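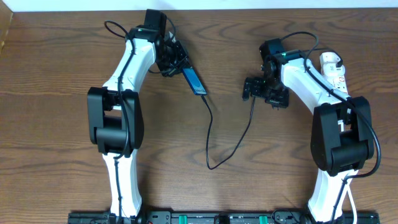 Pevero Wet Palette, Large

A wet palette for miniature painters who want to keep the same mix for more than one evening. The tray takes the Pevero foam and one sheet of paper, and the lid closes with a rubber band. With the lid on, acrylic paints stay workable for up to 3 days – longer if your room is cool.

In the box: tray and lid, one foam, 145 sheets of palette paper.

Please rinse the foam before the first use and squeeze it well. Too much water makes the paint run under the brush, and then your thin layers will be too thin. Metallic paints should be kept on a separate palette, the flakes travel in the water.

Item no. 2318
Weight: roughly 1,610 g with packing 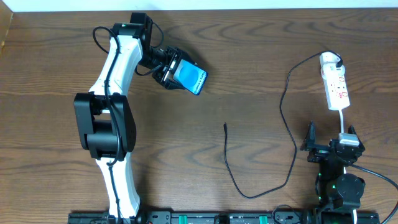 Pastdale Miniature Club – Painting Supplies

Members can order at the club desk on Monday evening or by the form. The smaller palette from Banov is also in stock, but its paper does not fit the Pevero tray. Refill sheets and foam are sold separately. If the band is broken at delivery, write to us and we send a new one.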